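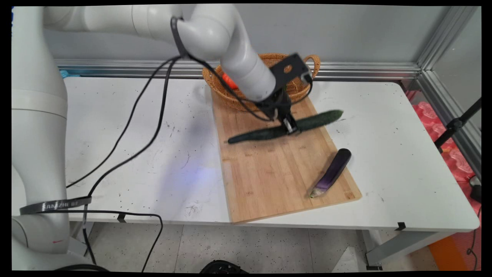
**What is the Uderholm petition?**

It's a call for the council at Uderholm to hold its planning hearings in public again. They've been closed since April, and we think residents deserve to hear what's said about their own streets!

**Who can sign?**

Anyone aged 15 or over who lives in the district. You don't need to be on the voting roll, and you don't need to own a home (we get asked that one a lot).

**How many names do you need?**

300. Once we reach that, the council has to put the matter on its agenda and reply in writing within 17 days. We'd love to go well past it, so please do pass the sheet along to your neighbours.

**Is this a party campaign?**

No. People from all sides have signed, and it's been lovely to see them chatting at the same table.

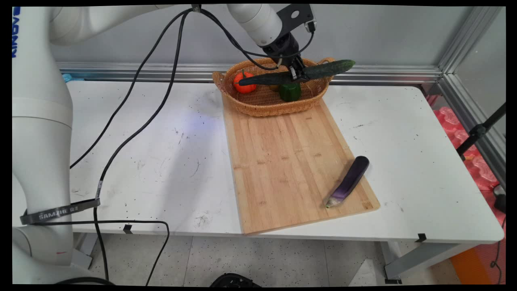
*White arm with a SAMZHE 山泽 strap around its column.*

**Who speaks for the group?**

Laurinda Salgado handles press and legal questions. Eduardo Abreu looks after the signature sheets and is very happy to drop off blank ones.

**Will my address be made public?**

Only the council clerk sees addresses. The printed list shows names and nothing else.

**Can I take my name off later?**

Yes, any time before we hand the sheets in. Write to Eduardo and he'll strike it out within two days.

Last updated May 23, 2019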